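The number on the slide was 501

Every few months someone sends me a success rate and expects me to be impressed. The one that came with the Clumero trial was 501 clean picks in a row. It was on a slide, in very large type, and I was supposed to nod at it.

I didn't nod, and I'd like it on the record that I was being difficult about this back in April, before anything went wrong.

Some background for people who don't read this blog for the robot posts. Clumero is a software package that plans grasps for a two-finger arm. You show it a thing, it decides where to put the fingers and how hard to squeeze. Monness sells it, and the place I work, Verbruggen, agreed to try it for tabletop sorting: small household stuff, baskets, boxes, the kind of goods people send back because the color was wrong. My job is to sign off on the cell before anyone is allowed to stand near it without a second person on the stop button.

The first thing I asked was what those 501 picks were made of. The answer was cardboard cartons. Same size, same weight, square corners, nothing sticking out. You could pick those up with two rulers and some patience. Nobody at Monness had lied to us, to be fair to them. They had put a number in a big font and let us do the rest.

So I asked for soft things and awkward things. Cloth, wire, parts clipped onto other parts. We got a run of 30 picks on mixed items, and five of them failed. I have seen that written up since as "25 successes on novel objects," and I suppose that's arithmetic.

Four of the failures were boring. The fingers closed on air, the arm reported an empty grip, it went home. I have no complaint about a machine that misses and says so.

The fifth is the one I keep bringing up in meetings. The arm had gone for a wire basket with a fabric liner, and one finger ended up with its tip through the mesh. The gripper closed. It felt resistance, which was the wire, and the software called that a good grasp. Then it lifted. The basket came up crooked, the side it was hooked on pulled loose from its neighbor, and the arm carried the whole sagging mess over to the drop point with a green light on. When it opened its fingers the basket stayed hooked, so it shook. There's a recovery motion that shakes. I hit the stop at that point.

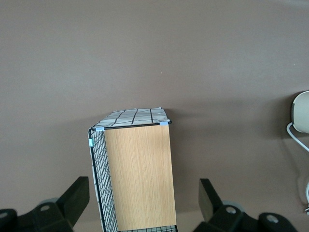

Gripper over the clipped basket, wood panel toward us. Look at the mesh on the left and tell me where you'd put a finger.

What bothers me is the green light. The log for that pick says "secure" all the way through, right up to my stop. Force was in range, finger gap was in range, so as far as Clumero was concerned the day was going well. It has no idea that a thing can be held and be coming apart at the same time. A basket doesn't matter much. I don't care about the basket. I care that the check everyone was counting on would have said the same thing about a cable, or a sleeve with an arm in it.

The reply from Monness took 18 days. It said the liner had confused the depth estimate and suggested we tape over any mesh before picking. I read that twice. If I have to prepare each item by hand so that the robot can handle it, I'd like to know what the robot is for.

They also offered a patch that lowers the grip force on "porous" objects. Maybe it works. I haven't seen it tested on anything with holes in it besides their own sample, and a lower force would have hooked the wire just as well, only more gently.

For now the rules in our cell, which I wrote and which are not popular:

No mesh, netting or open wire in the pick area.
The shake motion is off. If something doesn't drop, the arm stops and waits for a person.
Speed stays at the slow setting, including for demos. Especially for demos.
"Secure" in the log is not evidence of anything until it's been matched against video.

I've been told this makes the trial look worse than the one at Vidine, where the same package is apparently doing great. Good for Vidine. I asked what they're picking over there and I'm still waiting to hear. My money is on cartons.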